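The **Dramani Playhouse** is a college theater in the town of Jistano. It serves as the main performance space and teaching laboratory of the theater department at Vindow College, and it is best known for the seasonal walk-through production staged each fall by students in scenic design, makeup and stage management. The building seats 302 people in its main auditorium and up to 134 in a flexible studio on the lower level.

## History

The playhouse opened as a community hall and was used for lectures, school concerts and touring plays. Vindow College leased it for a single season when its own stage was closed for rewiring, and the lease was renewed each year until the college bought the property outright. The original raked floor was kept. The balcony, which had poor sightlines and only one stairway, was removed during the first renovation, and the space it occupied became the present lighting booth and a costume store.

A second renovation added the studio, a scene shop with a loading door wide enough for full-height flats, and a backstage corridor linking the shop to both wings. Before this work, scenery had to be carried around the outside of the building and brought in through the lobby.
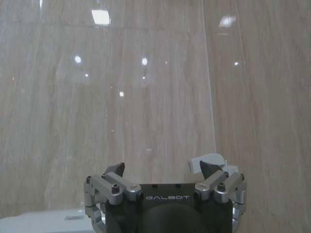

Funding for the second renovation came from ticket income, a college bond and a naming agreement with Furitel, a regional telephone company. The studio has been known as the Furitel Studio ever since, although students and local newspapers generally refer to it as the downstairs room.

## Facilities

The main stage is a proscenium stage with a shallow apron. A counterweight fly system serves the front half of the stage; the rear half is dead hung. The orchestra pit is normally covered and is opened only for the spring musical.

The Furitel Studio has no fixed seating. It can be arranged in the round, in traverse or with the audience on three sides, and a pipe grid covers the full ceiling. Most student-directed work takes place there. Directing students are assigned the room for two weeks, including technical rehearsals, and are expected to restore it to a neutral arrangement before the next production moves in.

Dressing rooms, restrooms and a green room open off the backstage corridor. The lobby has a box office with 2 windows, a coat check and a small display of posters from past seasons.

## Seasonal production

The fall walk-through began as a final project for a course in theatrical makeup. Audiences are led in small groups through a series of short scenes set up in the shop, the corridor and the wings, ending on the main stage with the curtain closed behind them. Each scene lasts only a few minutes and is repeated throughout the evening, which places unusual demands on performers and stage managers. Casts are rotated at the midpoint of each night.

Design work starts in July, when faculty and returning students settle on a theme and draw a floor plan. Past themes have included a stranded circus, a flooded hotel and a school for ghosts. Sound and light cues are run from a separate position in each scene instead of from the main booth, so that one group can move ahead without waiting for the group in front of it.

The production is presented in two versions. An early evening performance with house lights partly raised is offered to families, and a later one uses full blackouts and louder effects. In its most recent complete run the walk-through involved 154 students, among them many from outside the theater department. 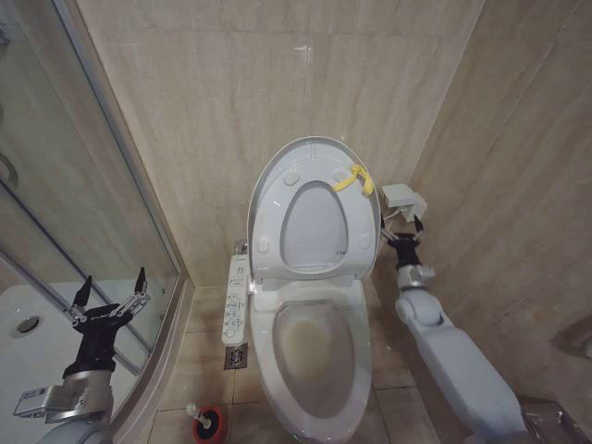 Furitel, in a statement printed in the program for that run, called the walk-through "the first live theater many of our customers' children will ever see" and asked that the early performance be kept at its present length.

## Reception

Local response to the walk-through has been largely favorable. Reviewers have praised the makeup and the pacing of the early scenes, while several have found the closing scene on the main stage too long for an audience that remains standing. The department shortened it and added a bench along one side.

The regular season draws smaller audiences. Attendance is strongest for the spring musical and weakest for new plays, which the department moved to the studio in response.

## Closure and later use

On May 12, 2020, the college announced that public performances at the playhouse were suspended. Classes in stagecraft continued in reduced groups, and several student pieces were recorded in the studio for viewing at home. When audiences returned, the department kept the practice of recording studio productions for its teaching archive.

## See also

- Vindow College
- Jistano
- Educational theater
- Promenade theater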